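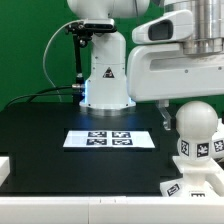 Bring Back the Paper Timetable

Opinion
Print this page | E-mail this story

Missed the bus again last week. Not the driver's fault, not mine either. The pole at the end of my street used to have a timetable on it, behind a scratched bit of plastic, and now it has a square code and the words "Scan for live times." I scanned. My phone thought about it. The bus went by while it was thinking.

So this is a column about timetables. Paper ones. I know how that sounds.

The town took them down in June. All of them, nearly, in one go. The notice said live information was more accurate than printed information and that riders had "moved on." I hadn't moved anywhere, I was standing at the stop. The replacement is an app called Trelel, and before you write in, yes I have it, yes I made the account. It wanted my e-mail, then a password with a symbol in it, then my location, then it wanted to send me notifications. All that to learn what the pole used to tell me for free with its big ugly numbers.

Live times are good. Let me say that and get it over with. If the bus is stuck behind a truck I would like to know. When it works I use it. But a live time answers one question, when is the next bus. A timetable answers a whole bunch of others. When is the last one. Does it run later in summer. If I go to my sister's for supper and stay for the dishes, can I still get home. You can't ask a countdown any of that. You have to see the day laid out, morning at the top, night at the bottom, and run your finger down.

My grandmother kept hers taped inside the cupboard door with the tea. She had circled the ones she liked. That was her whole system and she never got stranded once in all the years I knew her, which is more than I can say for me and my symbol password.

I called the transit office. Was on hold a while (the hold music is the same eleven seconds of guitar, over and over) and then got Misaki Ishida, who handles rider questions and was very decent about it. She said the printed ones went out of date every time a route changed and then people got angry about that instead. Fair enough. She also said anyone can download a PDF. I went and looked. It is there, on the fourth screen in, after a menu, and it prints sideways across 7 pages with the stop names on one page and the times on another. I taped it together on the kitchen floor. It is now the size of a bath mat.

Then I asked how often the routes actually change. Twice a year, she said. Two times! The school lunch menu changes every month and somebody manages to print that.

There's an old bound volume in the library's local room, railroad timetables, the oldest one from 1877. Tiny print, little pointing hands in the margin, a footnote about stopping on signal for passengers only. You can still read it. You could plan a trip off it this afternoon, if the trains were there. I'd like somebody to try opening Trelel in even ten years. I had a phone before this one and there are things on it I'll never see again, including, I think, a perfectly good recipe for lentils.

And it isn't only old people, which is what everyone tells me with that kind face. Haruto Takeda lives across the hall from me, he's 14 and takes the number 4 to swimming. His phone is dead by three in the afternoon, every day, because he is 14. Visitors too. My cousin came in from overseas with a phone that had no data on it and stood by that pole for most of an hour beside a sign telling him to scan. A printed sheet doesn't care what kind of plan you're on. People who clean offices at night and need the first bus out, they don't want to be standing in the dark holding up a lit phone either. I woudn't.

There's another thing, harder to put. A timetable is a promise. It's up there in public, 6:40, and everybody at the stop can read it and everybody can be annoyed together when it's 6:52. With the app the time just slides. 4 min. 4 min. 5 min. 3 min. Gone. Was it late? Late compared to what? It never said anything you could hold it to. I'm not accusing anyone of doing this on purpose. But I notice the complaints are down this summer, the office says so, and I wonder a little about why.

What I'm asking for is small. One sheet of paper at each stop, changed twice a year, in type a person can read without getting on tiptoe. Keep the code, put it in the corner. Put a stack of the folded ones back by the door of the library and another on the bus behind the driver, where they always were. If money is the trouble, sell an ad on the back. Clarko used to have the back of the old ones, the shoe place, with the coupon. I used that coupon!

Somebody will say it's a waste of paper. I got a glossy mailer from the transit office telling me to download the app. Then I got a second one at the same adress, made out to the man who lived here before me.

In the meantime I've copied out the times for my own stop by hand, off the bath mat, in marker, and stuck them to the pole with packing tape. They lasted four days and then got taken down. I've put up another. Different tape.

Print this page | E-mail this story

Reader comments

Aranka Bárány
I drove the 4 for many years and passengers would show ME their timetable when I was early. Being early is worse than late, people forget that. Please bring them back.

Sota H.
Disagree. The paper one at my stop was two winters old and wrong. I'd rather have no time than a wrong time. The app is fine if you let it have your location. Agree about the PDF though, it's terrible.

Rizwan Lashari
Which stop are you? Someone did the same thing with marker at the Aoki Street stop and I've been catching the early bus off it all week. If that's you thank you, but your 7 looks like a 1.

Sota H.
See, this is what I mean about wrong times.

Contact us | Copyright Plemilent Media, all rights reserved | Back to top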